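Notebook, Sunday, 7 p.m.
Drollcombe scoring model -- basketball

Reran the foul-trouble sheet on the Matby season, 200 possessions with a starter sitting on four fouls. Coaches pull him almost every time. The model says they pull him too early against Gurnthorpe, who hardly drive to the rim.

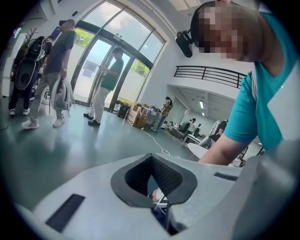
A note from Leinonen says the sample leans on blowouts and the last 15 games should be run separately. Fair. Will split by margin before touching anything else.

Bench minutes next. Cut anything under 7 minutes a night; the plus-minus there is noise.

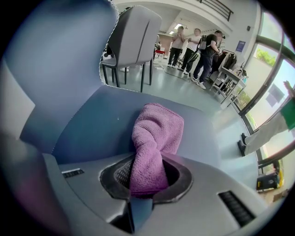
Rebound rates came out flat for the second unit, home and away. I had the Gurnthorpe away games entered twice, so the first table is no good. Fixed table is in the shared folder. For the slide on grip and ball handling I want a color that doesn't clash with the Matby blue -- the pink-purple of the towel would do.

Free throws: up to 100 attempts per player, then stop. Still missing the playoff sheets.

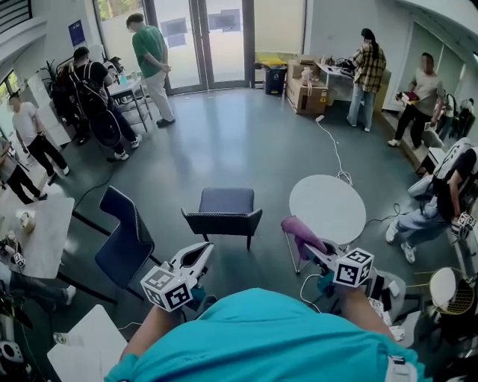 Teal shirt, both grippers, cloth in one of them.

To do: margin split, playoff sheets, send to Leinonen.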